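Bedia releases Rankin 2, a mobile augmented reality toolkit with on-device room mapping

LIMELSTEAD, July 8, 2026. Bedia, a developer of software for mobile augmented reality, has released Rankin 2, the second major version of its toolkit for placing and holding virtual objects in indoor spaces. The release is available to existing licence holders from today and to new customers from the end of July.

Rankin is a software library that developers build into their own phone and tablet applications. It takes the camera feed and motion sensor readings from the device, works out where the device is in a room, and returns a set of fixed points to which virtual content can be attached. Applications built on the first version include furniture preview tools, museum guides and maintenance manuals that place step-by-step instructions over equipment.

The main change in version 2 is that the room map is now built and stored entirely on the device. In the first version, part of the calculation was passed to a server, and an application that lost its connection could not create new anchor points until the connection returned. Rankin 2 needs no connection at any stage of mapping. Developers who want to share a map between devices can still export it as a single file and send it by whatever means they choose.

"Most of the support requests we had on the first version came from buildings with poor signal," said Rhona Ogilvie, head of engineering at Bedia. "Basements, plant rooms, the middle of large shops. Moving the mapping on to the device meant rewriting the solver from the beginning, and that is where the greater part of the development time went."

Plain surfaces

Version 2 also changes the way the toolkit deals with surfaces that carry little visual detail. Tracking software of this kind depends on picking out small features, such as corners and changes of contrast, and following them as the device moves. A painted wall offers few of these. The new release gives more weight to the lines where walls, floors and ceilings meet, and to fixed items such as switch panels, sockets and door frames.
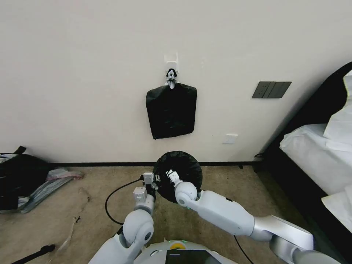
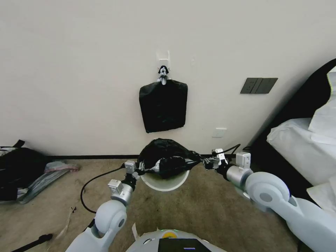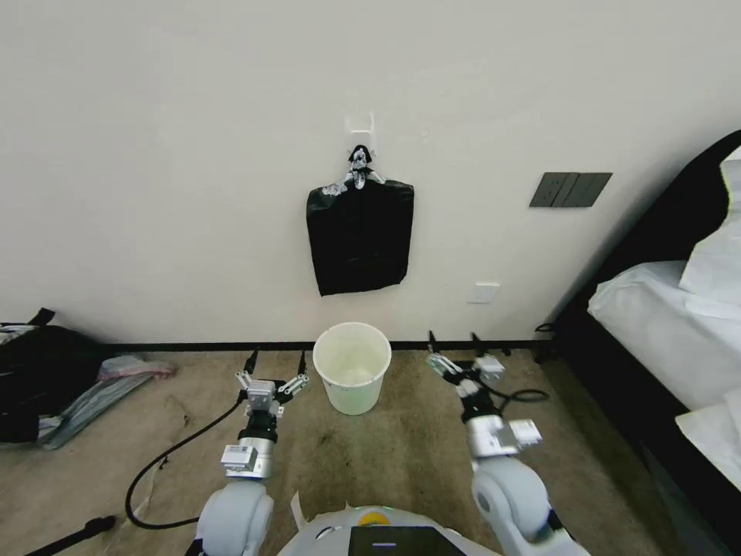 Where too few features are available, Rankin 2 reports a confidence value for each anchor point instead of dropping the point without warning, as the first version did. An application can use the value to fade out a virtual object, to hold it in its last known position or to ask the user to move the device. The threshold is set by the developer. The default is deliberately cautious and may be lowered for applications in which a small amount of drift does not matter.

Objects that are moved between sessions are handled separately. When a stored map is reopened, the software compares it with the current view and marks any region that no longer matches. Anchor points in those regions are suspended until they have been confirmed, while the rest of the map stays in use.

Limits and requirements

A single map may hold up to 800 anchor points, compared with 500 in the first version. Map files from the first version can be opened in Rankin 2 and are converted when first saved. Files saved in the new format cannot be read by the earlier version, and Bedia advises developers to keep a copy of the originals until their own testing is complete.

The toolkit requires a device with a rear camera, a gyroscope and an accelerometer. A depth sensor is used if one is present but is not needed. Outdoor use is not supported in this release, and neither are mirrored rooms or spaces with large areas of clear glass.

Field trial

Before release, the software was tested over 12 weeks with Hullberg, a facilities management company that uses augmented reality to guide its engineers to valves, meters and isolation switches. The trial covered offices, stairwells and plant rooms.

"Our engineers do not want to think about the software," said Ghislain Carrier, technical services manager at Hullberg. "They want the label to be next to the correct valve when they hold up the tablet. The confidence value was useful to us, as we could set the application to show nothing when it was unsure. A label in the wrong place is worse than no label."

Changes made as a result of the trial include faster recovery after the camera has been covered and a lower rate of battery use when the device is held still.

Availability

Rankin 2 is supplied under the same annual licence as the first version, and current customers may upgrade at no extra charge. Documentation, a sample application and a list of known issues are included in the download. The first version will receive security fixes for a further year.

About Bedia

Bedia develops mapping and tracking software for phones and tablets. The company is based in Limelstead and licenses its products to application developers in retail, education and building maintenance.

Media enquiries: Bedia press office, Limelstead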